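HOSP 200: Beverage Service and Bar Upkeep
Handout 4: Glassware, Drinks, and the Surfaces They End Up On
Instructor: Suha Hijazi
Reading: Purner, pp. 30–97

Before lab, please look over the reading. Those who skip it tend to reveal themselves at the sink.

1. Tall glasses

A tapered glass is wide where the customer drinks and narrow where gravity would prefer it wide. Carry it low, near the base, and keep your fingers off the rim. I grade this.

Color is judged against something white. Set the glass on a plain white tabletop and look at it from the side, then from slightly above. A brownish drink seen through the side will look tan or gray in one band and nearly black where you look down through it to the base. Same drink. Students who write "two layers" on the worksheet lose a point every December. 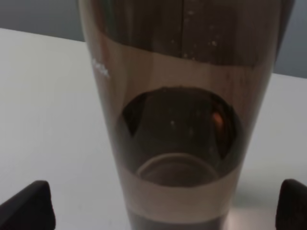

2. Dark panels

Purner gives glossy dark surfaces two paragraphs, both optimistic. A smoky, semi-reflective panel shows every light in the room, and in among the reflections it will show you specks. Learn to tell them apart: move your head. A reflection moves with you — a speck stays where it is and waits for the inspector.

Wipe from the top down, and go along any seam last with a folded edge of the cloth.
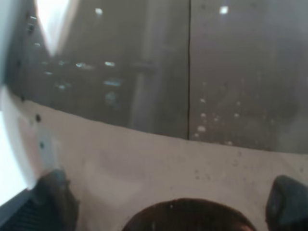
Pale matte surfaces have the opposite vice. They hide glare and keep smudges, so check them from a low angle and go lightly near any small holes, where a soaked cloth does no good.

For next time: worksheet B, both sides. The Musberg section meets in the Qudah annex as before. Bring your own cloth. The lab's cloths have been through enough.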